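Yeon two-seater (the small one) in orange, plus the Ninska throw

Quick one, had the sofa since September and keep getting asked about it so. Notes, in no real order.

Bought it for the laundry end of the room. Wanted somewhere to dump clothes and fold them and also somewhere to sit while the machine finishes. The folding table we had was fine for folding and useless for sitting. Sofa does both, sort of. Folding on a sofa means bending. More on that below.

Delivery: Takbridge, came in one big box plus a bag of hardware. Box was beat up on one corner, sofa was ok. Assembly took me 85 minutes on my own, and a good chunk of that was one arm that would not line up. Loosen everything, start with the arms, THEN tighten. The booklet has it the other way around. Took me two goes. The little wrench they give you is junk, use your own.

Color. It's orange. Bright orange, the arms as well, the whole thing. The website photo made it look kind of rust and it isnt. I like it. My sister does not. If you want something that disappears into the room get the gray.

Seat is firm. Firmer than I expected for the money. For sitting an evening I'd want softer, for a place to drop a load of clothes it's great, stuff doesn't sink in and you don't lose socks down the back as much. You still lose some. The gap at the back of the seat is just big enough for a kid's sock. Check it.

It says two seater. Two people who like each other. Arms are fairly chunky for the size, so you lose some width there. On the plus side they make a decent shelf for a folded pile if you don't bump it.

The throw. Went on day one because I could see what was going to happen to that orange with a basket of stuff landing on it every night. It's the Ninska black and white one, white zigzags on black, looks a bit like wheat depending how you turn it. Goes over the back and down over the seat. Long enough to hang over the front edge too if you don't tuck it.

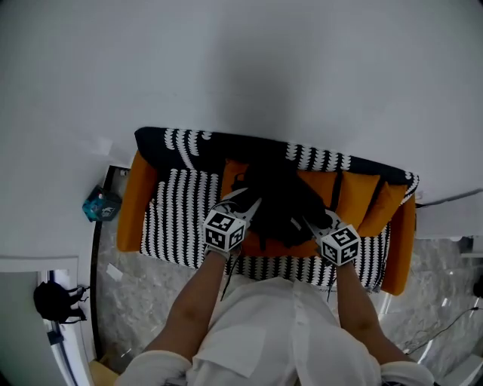 The Yeon with the Ninska throw over the back and seat.

So, good things about the throw. Hides lint. Hides the seam at the back. Pattern is busy enough that it never looks messy even when it's crooked, and it's always crooked. It slides. That's my main complaint. Sit down twice and it's halfway off the back. I tried tucking it deep, lasted a day. Tried safety pins, worked but I hate safety pins near people's legs. What works best is tucking the back edge down behind the cushions and leaving the front loose. Still needs a tug every evening.

Bad thing about the throw if you use it for laundry: black clothes vanish on it. Seriously. I left a black t shirt on the seat overnight and went looking for it in the morning, walked past it the whole time. For darks I'd fold the throw back and use the bare orange seat. Or get a plain light one. The light clothes show up fine as long as you put them on the black parts lol.

Washing the throw. Label says cold, I did cold. Two washes so far. No bleeding that I noticed but I ran it with darks both times so who knows. Came out with the edges a bit wavy. Line dry. Do not put it through with anything that has a zipper or velcro, I caught a loop on a jacket zip and now there's a pull near one corner. My fault.

Which brings me to the bit about laundry in general. If the sofa is near the machine you get lazy and stop using a basket. Straight from one to the other by the armful. Works ok for shirts. Heavier things like a jacket, take them one at a time, grab by the body and don't haul on the collar, and check nothing is trailing on the floor. I say this having mopped the floor with a sleeve. Darks in their own load, every time, no throw in with them unless you've tested it.

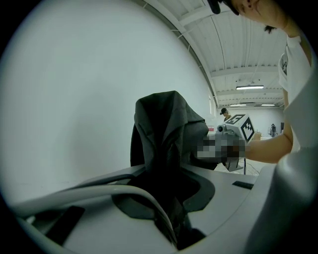

Rocío Salinas: Have the same throw and the pulls do get worse if you leave them. Don't cut it, work the loop through to the back with a crochet hook. And I'd turn anything with a zip inside out and close the zip before it goes in, mine has been in with jackets plenty since then and no new ones.

Good tip, thanks, will try the hook tonight. Didn't think of closing the zips which is embarassing.

OK back to the sofa. Cleaning it. The cover on the seat does not come off, or at least I could not find a way and the booklet doesn't mention one. So spot cleaning only. Had a splash of detergent on the left arm, got it with a damp cloth and then had to go over it again because of the ring. Plain water, big area, blot. It dried even in the end. Would not buy this without a throw if you have small kids or a dog.

Vacuuming under it: fine if your vacuum has a flat head. Mine just about goes.

Height. For folding it's low. After a big load my back knows about it. Now I sit on one side and fold on the other which is slower but ok. If you are tall and folding is the main job, get a table, don't get this. If you want a seat that takes a pile of clothes now and then, yes.

Noise, since Chae-won Sung asked last time: no creaks at first, one small creak on the right side from about the second month, went away when I tightened the bolts. Tighten the bolts.

Compared with the Plundusthorpe one my parents have: that one is deeper and softer and costs more and takes up half the wall. For a small spot the Yeon wins easy. For actual TV watching theirs.

Scores, as people like scores.
Sofa: 7 out of 10. Would be an 8 if the seat cover came off.
Throw: looks 9, staying put 2. Average that how you want.

Will update if the arm goes loose again. Still deciding on a second throw in something lighter for the seat, if anyone has one that does NOT slide please say which.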